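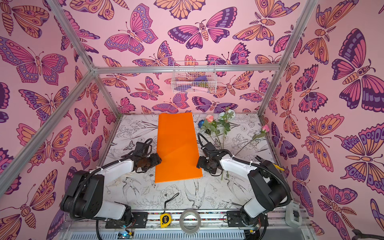
Orange sheet down the middle of the table, pink and white roses waiting to the right of it.

Mamell: a record of hand-tied bouquets, from flat sheet to ribbon

README for version 2, June 2018

What you get

Mamell is a collection of 391 written records of bouquets being wrapped. Each record follows one bouquet: which stems went in, what sheet went under them, how the sheet was folded, where the ribbon went, and what the finished cone looked like when it was stood up. Alongside the records there is a word list for the folds, a color chart and a folder of notes on ribbon.

I started it because I love wrapped flowers and couldn't find a decent written vocabulary for the wrapping part. There are shelves of good writing on choosing flowers. The paper gets a paragraph if it's lucky! And the paper is so much fun. A single flat rectangle goes around three stems and suddenly the whole thing has a front, a back, a collar and a waist, and a crease two inches too low changes all of it.

Who it's for

Anyone who wraps, teaches wrapping, or writes about it. I've tried to keep the words plain enough for a person on their first bouquet, and the records detailed enough that somebody with years at a flower counter will find things to argue with. Please do argue. Half the fold names in version 2 came out of arguments.

What's in the folder

records.txt: the 391 records, one after another, separated by a blank line
folds.txt: the seven folds, with their names and the other names people use for them
clarnach.txt: the Clarnach color chart, which pairs sheet colors with flower colors
faron.txt: the Faron ribbon notes, covering width, tail length and knots
changes.txt: what moved between version 1 and version 2

Everything is plain text. Open it in whatever you like.

The table

A good wrapping table needs room on both sides of the sheet. I like the sheet running lengthwise away from me, with the stems laid out next to it and spread enough that I can pick one up without dragging its neighbor along. Roses are the worst for this. The leaves hook onto each other and you lift one and get two.

The busy backgrounds are deliberate, by the way. The surface has a black line drawing of flowers and birds on it, and the walls are pink with enormous butterflies and moths. I adore them. They also keep me truthful when I write a color note, as a sheet that stands out against all of that will stand out anywhere. Orange does it beautifully.

The seven folds

Flat lay. The sheet is down and nothing is on it yet. It counts as a fold in this collection, since so many records hinge on which way the sheet was turned at the start.

Corner up. The bottom corner comes up over the stem ends. Good for gift bouquets that will be carried a long way, bad for anything going straight into a vase.

Left over. The left side crosses the stems. Most people lead with the side opposite their stronger hand, and folds.txt has a longer note on that.

Right over. The same from the other side. When it goes on second it makes the visible front edge, so take your time with it.

Pinch. The sheet is gathered where the stems cross. This is the waist of the bouquet and the place the ribbon goes.

Flare. The top edges are opened outward to make the cone. I could do this one all day.

Skirt. A second, shorter piece around the lower half, narrowing toward the stem ends. Skirts are new in version 2 and I'm very happy they made it in.

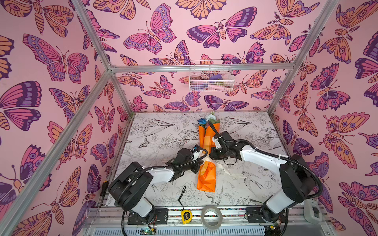 The skirt and the flare pull in opposite directions, and getting the two to meet cleanly at the waist is the hardest thing in the whole collection. If the cone opens too early, the gather slides down. If the skirt goes on too snugly, the cone won't open at all and you end up with a tube. Records marked "tube" are worth reading for exactly this reason. I left every one of them in.

A word on creases. Version 1 treated any crease outside the planned folds as a mistake and knocked the record down for it. I've dropped that. A sheet that has been handled has soft lines in it, and plenty of the bouquets I like best have a crumple low down near the stems. The crease field now says where the crease is and leaves the judging to you.

Reading a record

A typical record looks like this:

sheet: orange, one piece, lengthwise
stems: rose pink, rose pink, rose white
greenery: leaves on stem only
order: left over, right over, pinch, flare
ribbon: cream, single wrap, long tail to the right
stands: yes, leans a little
crease: lower third, soft
note: white stem sits higher than the pinks, nice

The order line gives the folds in the order they were made. The stands line says whether the bouquet stayed up by itself for a slow count of seven. The note line is free text, and it's where I get carried away. Some notes are one word and one of them is longer than this section.

If a field is missing, I forgot to write it down. I haven't gone back to fill gaps from memory.

Stems

The records cover artificial stems only. They hold still, they can be wrapped again and again, and the leaves stay put well enough that the greenery line means something from one record to the next. Roses make up most of the collection, in pink, white and blue. Blue roses are a guilty pleasure of mine and they look tremendous in an orange cone, with something white next to them to calm the pair down.

Place the tallest bloom first and build down from it. A small rose set low at the front gives the eye somewhere to land, and if you let the leaves come over the rim of the wrapper the whole bouquet loosens up. Tuck every leaf inside and it looks like it's been packed for shipping.

Colors: the Clarnach chart

Clarnach is the chart I use for matching sheets to flowers, named after the shop notebook I copied the layout from. It runs sheet colors down the side and flower colors across, with a short comment wherever I have one. A few of my favorites:

orange with blue: loud, cheerful, needs one white bloom
orange with pink: warmer than you'd think, go for green leaves showing
cream with white: lovely in the hand, hard to see from across a room
gray with anything peach: very good and I don't use it enough

Comments are taste. Swap them out for yours.

Ribbon: the Faron notes

Pale cream is my default. It goes with every sheet I own and it never fights with the flowers. Faron has the longer version, with knots, but the short one goes like this: wrap at the waist, keep the tails long until the very end, and trim when the bouquet is standing. A tail that looks endless on the table looks about right once the cone is up. I've cut too soon so many times!

Wide ribbon hides a messy gather. Narrow ribbon shows it off. Both have their uses.
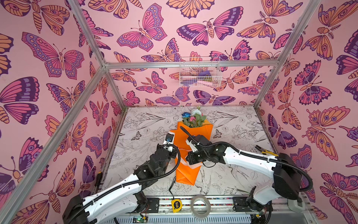
Orange wrapper with a slight tilt, a blue rose at left, white at the top, small pink lower down.

Standing it up

I judge a wrap by how it stands, and a slight tilt is fine with me. What usually gives is the lower part, where the paper has to carry everything above it. If yours folds forward there, loosen the pinch a touch and bring the stem ends closer together before you try again. A skirt helps. So does a stiffer sheet, though you lose some of the softness in the flare.

Keep your spare cloth and bits within reach but off the table. A wire basket hung on the wall is perfect for it, and you can see what's in there without digging.

Known gaps

No round bouquets. Everything here is a cone.
No double sheets, where two colors are layered. I've wrapped a few and don't yet have good words for the edge where they overlap.
Sheet weight isn't recorded in the older entries.
The orange records far outnumber every other color. I got attached.

Changes from version 1

Skirt added as the seventh fold. "Funnel" renamed "flare". Crease scoring removed. Ribbon notes moved out of the records and into faron.txt, with the Robichaud knot written up properly at last. It's a flat knot that sits behind the bow and it holds a slippery ribbon better than anything else I've tried.

Coming next

A small update in July will add double-sheet wraps if I can settle the wording. Longer term I'd like to reach 1,000 records, with a lot more cream and gray in the mix.

Using it

Copy it, print it, rename the folds, read it out in a class. If you share a changed version, please keep changes.txt with it and add your own lines at the bottom. New records are welcome in the same layout as the sample, and do fill in the note line.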